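Home Topics Space Animals Machines Quizzes
Search Brakness Kids... Go

Can a robot tidy your room yet?

Almost - but only slowly! Picking up a sock is easy for you. A robot has to spot it, work out its shape and squeeze just hard enough. A ball rolls away, paper crumples and a brick needs a good grip.

Azra Krasniqi builds robot hands and says clearing 14 small things off a table can take hers 11 minutes. How fast are you? Have a race with a friend! 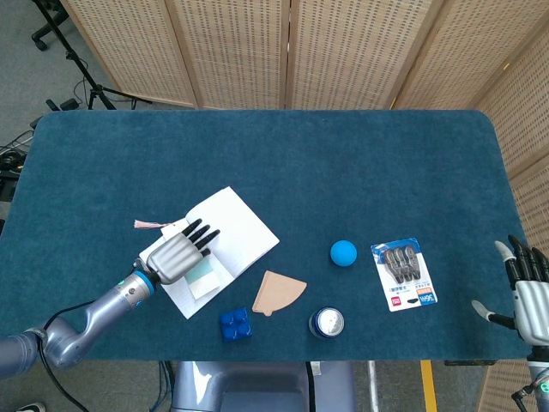
One hand on the notebook! Can you find the little blue ball and the toy brick?

Folding clothes is harder still, so keep practising your T-shirts.

400 likes 2 comments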